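### 3.2 Cell setup and upkeep

All trials were run in the Gorkora cell, one RB-Y1 at a white tabletop, white wall behind. We kept the background plain on purpose. Earlier work in the Lilik room had shelving in view and the segmentation drifted every time somebody moved a box. Objects for the sorting set are paper cups, a slim drink can and small toy-sized items that go inside the cups. Nothing heavy.

Object positions are given by short strips of colored tape, red and blue. Tape is cheap and comes off clean, but the edges lift after a week or so of wiping. Lifted strips were replaced on Saturday, before the first run, always by laying the new strip next to the old one and then peeling the old. Peeling first cost us one whole batch (see 3.4).

Fingers are the soft ribbed kind, two per gripper. Checked every 50 grasps for splits between ribs and for play at the base. A finger with any split was swapped, no repair attempted. After a swap the open width has to be taught again - we skipped this twice early on and the gripper closed off-center both times. Swap and re-teach takes 5 minutes if the screws are not stripped.

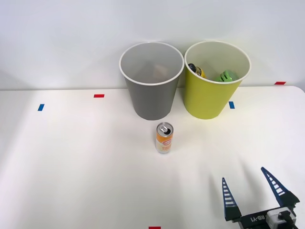 **Figure 2.** Tabletop with two paper cups, drink can and tape markers; gripper open, lower right.

Tak, reading a draft of this section, objected that 50 grasps is too often for fingers this soft, and that the checking itself loosens the base screws. Genidow's cell goes 300 between checks, Tak added, with no more splits than ours. We have no data against this. The interval was set before the screws were changed to the longer type and was never revisted. We kept it so that all batches would be comparable.

Camera housing and its cable need more attention than the fingers did. The connector works loose when the wrist turns fully over. Symptom is dropped images, not a clean disconnect, so the log looks fine untill you scroll through it. Fix so far: reseat the connector, leave slack at the wrist, tie the cable behind the last joint. Too little slack and it pulls again, too much and it drags on the table. Slack was set by hand with the arm at full reach and is not recorded.

Lighting fixed, blinds down. Finger shadows on the tabletop were left in; an extra lamp removed them but put glare on the can tops, worse for the detector.

In total 314 grasps were logged under this setup. Grasps with dropped images are kept in the log but left out of Table 1.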